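Pellum publishes its first tidy-up recordings and warns against reading too much into them

WETLOW, February. Pellum, the home robotics firm, has put out the first part of its household recordings: 3,525 short takes of people folding, stacking and putting away clothes in lived-in homes, made with hand-held grippers. The firm is releasing them free to research groups, along with its own notes on what it thinks is wrong with them.

Claims about home robots have run well ahead of the machines. Videos of a robot folding a shirt seldom mention how many attempts were thrown away, or that the shirt was the same one every time. Pellum has made videos of that kind itself and has taken two of them off its website this month.

"We were asked by our own backers whether more examples would fix the problem," the company said. "Our answer is that we don't know. We think some of it is fixed by more examples and some of it isn't, and we would like other people to check our sums before anyone spends more money."

How the takes were made

Recording was carried out in 60 homes in and near Wetlow. People were paid by the hour, whatever they produced, after an early trial that paid by the take gave Pellum a great many very fast and very poor folds. Each person held a gripper in the hand and worked as they would at home, with the camera on the tool saving the view of the job. No robot was involved at this stage.

Takes were sorted by Bozsik, a data checking firm that has no stake in Pellum. Bozsik was asked to mark down anything it could not make sense of, and it did so more often than Pellum had hoped. Those takes are still in the release, in a folder of their own, with the checkers' remarks left as written.

What the first tests showed

A learning system trained on the full set was tried at Cuvport, Pellum's test flat. It was given 100 attempts with plain clothes on a plain table and 100 attempts with mixed clothes on soft furniture. It did passably on the first group. On the second it did badly enough that Pellum has chosen not to quote a success rate at all, on the grounds that the people scoring the attempts could not agree on what counted as folded. The scoring sheets are in the release.

The company does not accept that this is only a matter of scale. Much of the set was recorded on beds and tables, where a garment lies flat and stands out from what is under it. Sofas make up a small share, and they are where the system most often took hold of the cover along with the clothes.

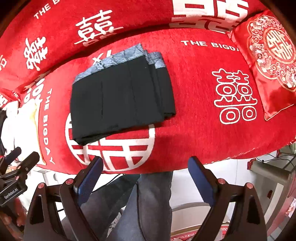

Soft furniture will get a larger share of the second round, and Pellum wants it left as people keep it. Firms gathering this sort of material often ask for bare, single-coloured surfaces, and then seem surprised when the result fails in an ordinary sitting room. A black garment folded into a neat stack is simple enough for a person to find on a red slipcover, but the cover has large white characters and the words "THE BIGDAY" printed across it, and the garment's own blue-gray patterned layers show along the top and right. A system that has learned edges from plain tabletops has little to help it tell one pattern from the other. Whether it can learn to do so from takes like these is an open question, and Pellum is making no promise about it.

What the release does not support

Pellum asks that the recordings not be used as proof that any product can tidy a home. They cover one kind of chore in one area, done by people who had agreed to be recorded and who may well have been neater than usual. Wet laundry, children's clothes and anything on a hanger are thin on the ground.

The second round will begin once Bozsik has finished its report on the first, which will be published whatever it says. Pellum has no launch date for a home robot and is not taking orders.

Research groups can ask for the recordings, the checkers' remarks and the Cuvport scoring sheets through the data page on Pellum's website. Press questions should go to the Pellum press desk in Wetlow.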